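Galerie: Wäsche, Stand Januar

Neue Runde aus dem Wäschekeller in Ratville. Wer die alten Seiten kennt, weiß, worum es geht: Stoff, Falten, Nähte und die Frage, wie ein Haushalt so viele Sachen besitzen kann, die alle gleichzeitig dran sind. Bilder lassen sich wie immer einzeln aufrufen.

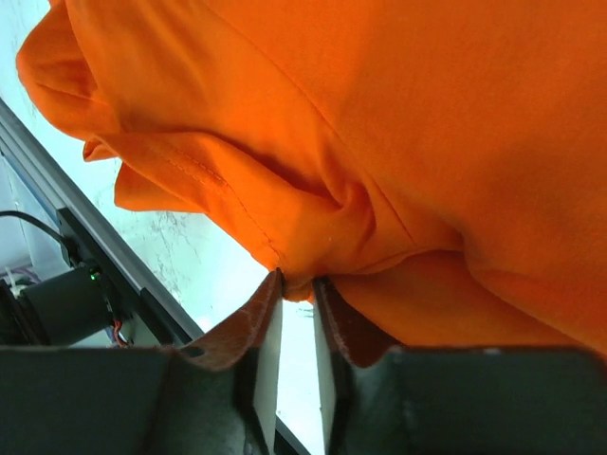 Orange, gerafft. Die Naht immerhin ist Ton in Ton.

Zur Farbe gibt es geteilte Meinungen. Chepkoech Magesa nennt sie »Warnweste in Zivil«, ich nenne sie praktisch: Ein solches Teil geht auf keinem Stapel verloren und färbt höchstens die Laune der Nachbarwäsche. Was das Falten angeht, bin ich weniger zuversichtlich. Baumwollene Oberteile haben bei uns 4 anerkannte Zustände, nämlich gefaltet, gerollt, geknüllt und »liegt auf dem Stuhl«. Der letzte ist mit Abstand der stabilste.

Zur Methode, falls jemand fragt (es fragt immer jemand aus Drakos): erst die Schultern suchen, dann glatt streichen, Seiten nach hinten, einmal quer, fertig. Wer die Schultern nach sieben Versuchen nicht gefunden hat, hält vermutlich einen Kissenbezug in der Hand. Das Faltbrett von Juritz liegt weiterhin im Regal, tadellos gefaltet.

Kommentare bitte unter die Galerie, Bügeltipps bitte an jemand anderen. Die Strecke mit den Bettlaken kommt im März, sofern ich bis dahin gelernt habe, wie man ein Spannbetttuch zusammenlegt, ohne mich hineinzuwickeln.

Eingestellt am 13. Januar 2020
Aufrufe: 373
Zurück zur Übersicht | Nächste Galerie: Handtücher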